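**Ticket 1877: North–South newsletter page, subscribers in Gondby and Brosville getting the wrong country edition**

Opened by: Mihret Tilahun, editorial desk
Picked up by: Siiri Lindqvist, web support
Status: waiting on reporter 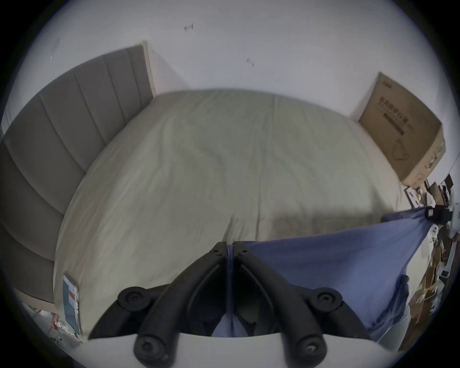
*Pale green sheet and blue cloth, with a gray headboard at the left.*

**Mihret, 9:14 am**

Hi Siiri, and thank you so much for looking at this when I know you have the archive move on your plate as well. Our debt relief series has been running since January and it goes out in two editions, one written for readers in donor countries and one for our partners' readers in the borrowing countries. The second one has the local grant deadlines in it, so it really does matter who gets which. Since the last mailing, 31 people have written to say they got the donor edition by mistake. All of them signed up through the Vemura form, as far as I can tell. I tried taking one person off the list and adding her again, and she still got the wrong one when I sent a test.

**Siiri, 9:50 am**

Good morning Mihret! Please don't worry, this is a much nicer problem than the archive. Could you send me the addresses of five of the people who wrote in, and tell me what country they picked on the form? Also, did anyone change the list settings before the last mailing? Even a small thing like renaming a group would help me.

**Mihret, 10:22 am**

Addresses are in the shared folder under "wrong edition." Toivo Savolainen renamed the two groups last month, now that you mention it. They used to be called "North" and "South," and our partners had asked (quite rightly, I think) for something kinder, so they're now "Funding countries" and "Partner countries." He says he only touched the labels.

**Siiri, 11:35 am**

I think Toivo has found our culprit for us, bless him. The form still sends the old word "South" when somebody picks their country, and the mailing list doesn't have a group by that name anymore. When it can't find a match, it drops the person into the first group on the list, and the first group alphabetically is "Funding countries." Taking someone off and adding her back through the form would only land her in the same spot again.

What I've done so far:

- Changed the form so it sends the new group names.
- Turned off the fallback, so a sign-up with no match goes to a holding list for a person to look at.
- Moved your five test readers by hand and sent them the partner edition. The log shows all of them as delivered.

I haven't moved the rest yet. There are 14 sign-ups with no country filled in at all, and I'd hate to guess — could somebody on your side go through them?

**Mihret, 1:05 pm**

Oh, wonderful, thank you! Volodymyr Hrynyshyn looks after the partner contacts and he'll take the 14. One more question while I have you: the Heiskanen fund pages link to the old group names too, in the web address. Will those break?

**Siiri, 1:40 pm**

They will, yes, and I'm glad you asked. I've put in redirects from both old addresses. Please click through them yourself when you get a minute, and clear your browser first or you may see the saved copy. I'll move the remaining readers as soon as Volodymyr sends his list, and I'll keep the ticket open until the next mailing has gone out.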